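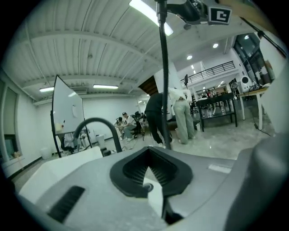 Week 3: collecting demonstrations with hand-held grippers

Recap. No robot needed to record. Person does the task, gripper camera logs view + finger motion, policy learns from that. Markers on the cubes give the pose, so keep them unblocked.

Before a take
- batteries, cables clear of the wrists
- other pairs working nearby is fine, don't wait for silence 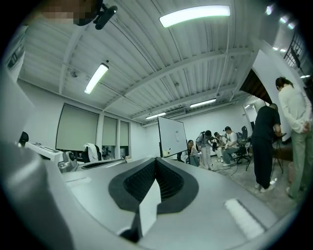 Also say the task name out loud, Herman's script needs it to split teh files. Target for June is 602 takes, 4 tasks. Failed grasps: keep them, flag them. Drop only takes with lost tracking.

Tub task: one hand holds the shower head, other gripper free. Vary the start pose. Slow is ok, freezing is not

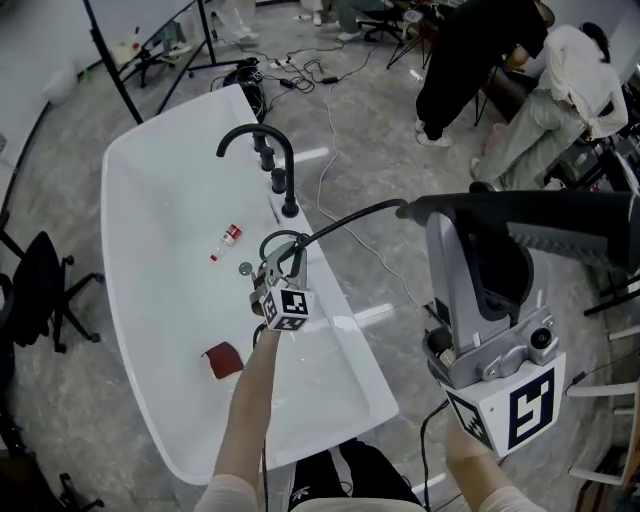 Homework
Read the Sernix notes, label your own takes, send to Triin Venckus befor noon.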